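Regras para robôs: quem manda na garra?
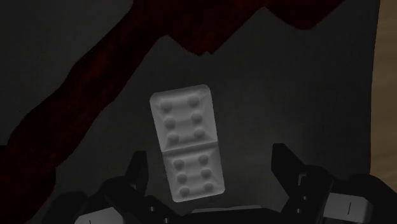 Uma garra de robô e uma peça de dominó, o seis-seis, numa simulação de computador.

Olá! Hoje é sobre regras. Sim, regras, não fujas já. São regras para robôs e para as pessoas que trabalham com eles. Algumas são leis, outras são normas, outras são só bons hábitos. Vamos depressa que há muito para contar.

Primeiro: o que é uma norma?

Uma norma é uma combinação escrita. Muita gente que percebe de um assunto junta-se, discute (às vezes durante anos!) e escreve como é que a coisa deve ser feita. As tomadas lá de casa seguem normas. O capacete da bicicleta também. E os robôs, claro.

Há normas para o robô grande que solda portas de carros. Há normas para o aspirador que anda sozinho pela sala. Não são iguais, porque os perigos também não são. Um braço de fábrica pode pesar mais do que uma vaca. O aspirador, enfim, pode assustar o gato.

Lei e norma, qual é a diferença? A lei é obrigatória para todos. A norma diz como fazer bem. Muitas vezes a lei manda "a máquina tem de ser segura" e a norma explica os pormenores: que botão, que distância, que aviso.

Regra: treinar primeiro num mundo a fingir

Volta lá acima e olha para o dominó. Tem doze pintas, seis em cada metade, e as pintas são da mesma cor clara da peça. São altinhas, como bolinhas cortadas ao meio. Só se distinguem pelas sombras. Difícil para os nossos olhos, e para um programa também pode ser.

Nada daquilo existe em cima de uma mesa a sério. Foi tudo desenhado por um computador. Chama-se simulação, é parecido com um jogo de vídeo mas serve para trabalhar. Se o robô aperta demais, não se parte nada. Se deixa cair a peça, começa-se outra vez. Pode-se repetir 300 vezes antes do lanche e ninguém fica com os dedos entalados.

Na Hirdale, uma oficina que faz braços pequenos para escolas, a regra está colada na porta: nenhum movimento novo vai para o robô verdadeiro sem passar na simulação. Um dos exercícios deles tem 1.048 tentativas guardadas. Uma seca? Um bocado. Mas é assim que se descobrem os erros escondidos, aqueles que só aparecem de vez em quando.

Atenção! Passar na simulação não chega. O mundo verdadeiro tem pó, mesas tortas, sol a bater na câmara e pessoas que espirram. Depois da simulação vem o teste a sério, devagarinho, e com alguém perto do botão de paragem.

Regra: apertar só o preciso

A garra é a mão do robô. A da imagem tem dois dedos pretos, com um espaço largo entre eles. O dominó está nesse espaço e ainda não está apertado.

E quanto se deve apertar? Depende da coisa. Experimenta em casa: pega num ovo cozido, depois numa esponja, depois num livro grosso. A tua mão muda a força sem tu pensares nisso. O robô não faz isso sozinho, alguém tem de lhe dizer a força máxima ou dar-lhe sensores para sentir.

Quando o robô trabalha ao pé de pessoas, a força conta ainda mais. Existem limites para a força com que a máquina pode tocar em alguém. E mudam conforme a parte do corpo! A cara é muito mais delicada do que a perna, por isso nenhum robô deve andar a passear perto da tua cara.

Também contam as pontas. Um dedo de robô bicudo pode magoar mesmo com pouca força. Quem desenha a máquina tem de pensar nisto antes de a construir, depois sai caro e dá muito trabalho.

Regra: o botão vermelho

Quase todos os robôs de fábrica têm um botão de emergência. Vermelho, grande, com fundo amarelo. Carregas e a máquina pára. É de propósito que é tão feio e tão fácil de ver.

O botão tem de estar à mão. Não pode ficar atrás de um armário nem debaixo de um casaco. E depois de carregado não volta sozinho: é preciso alguém soltá-lo, normalmente rodando ou puxando. E mesmo assim o robô não arranca logo, espera por outra ordem. Imagina que estavas com a mão lá dentro a tirar uma peça presa... pois.

Na fábrica de brinquedos Trusby testam os botões no início de cada turno. Todos. Mesmo os que funcionaram ontem.

Regra: a linha no chão

Um robô grande trabalha quase sempre dentro de uma vedação. Há uma porta, e se a porta se abre, o robô pára. Outras vezes há uma cortina de luz, que são raios que não se vêem. Se alguém atravessa, pára tudo.

Também há linhas pintadas no chão. A linha quer dizer: daqui para lá é a zona do robô. Parece só tinta mas é para cumprir, mesmo quando o robô está parado. Um robô parado pode estar só à espera de um sinal, e tu não sabes quando é que esse sinal chega.

Alguns robôs foram feitos para trabalhar lado a lado com gente. Chamam-se colaborativos. Andam mais devagar, ou param quando sentem um toque. Mas se lhes puserem uma faca na mão, deixam de ser assim tão amigos! Por isso avalia-se o trabalho todo: o braço, a garra, o objecto e o sítio.

Regra: escrever tudo

Esta é a menos divertida. Escrever o que se testou, quando, com que programa, e o que correu mal. Principalmente o que correu mal.

Na Leemans usam um caderno com 11 perguntas para cada robô novo. Copiámos três das que mais gostamos:

Quem pode ligar esta máquina?
O que acontece se faltar a luz?
Onde é que uma pessoa distraída pode pôr a mão?

A última é óptima. Uma boa regra de segurança pensa nas pessoas distraídas, nas cansadas, nas que têm pressa (como quem está a escrever isto).

E os robôs que vêem?

Muitos robôs têm câmaras. Então há mais regras, sobre imagens. Se a câmara apanha a tua cara, quem guarda essa imagem? Durante quanto tempo? Para quê? Tens direito a saber. Se um robô com câmara for à tua escola, podes perguntar, e um adulto tem de saber responder.

Experimenta tu: o robô de olhos fechados

Precisas de um amigo, uma venda, uma mesa e umas peças de dominó.

Um de vocês é o robô. Põe a venda e só usa dois dedos, o polegar e o indicador. O outro é o programador e só pode dar ordens curtas: frente, trás, esquerda, direita, baixo, cima, abre, fecha. E PÁRA. Quando ouve pára, o robô fica quieto na mesma hora, sem discussão.

Antes de começar, escrevam as vossas regras numa folha. Até onde pode ir o braço? Quem pode dizer pára? (Resposta certa: toda a gente que está na sala.)

Tentem levantar uma peça e pousá-la noutro sítio. Façam 3 vezes e depois troquem. Se alguma coisa correu mal, mudem uma regra e voltem a tentar.

Palavras difíceis

Garra: a parte do robô que agarra.
Simulação: um mundo feito no computador para experimentar coisas.
Norma: combinação escrita sobre como fazer uma coisa bem e em segurança.
Sensor: peça que mede alguma coisa, como a força, a luz ou a distancia.
Colaborativo: robô preparado para trabalhar perto de pessoas.

No próximo texto, em junho: robôs que andam na rua e entregam encomendas, como o carrinho da Priltton. Quem passa primeiro na passadeira, ele ou tu? Mandem as vossas respostas e os vossos desenhos de botões de emergencia, que queremos publicar alguns.

Página revista em 2023-05-19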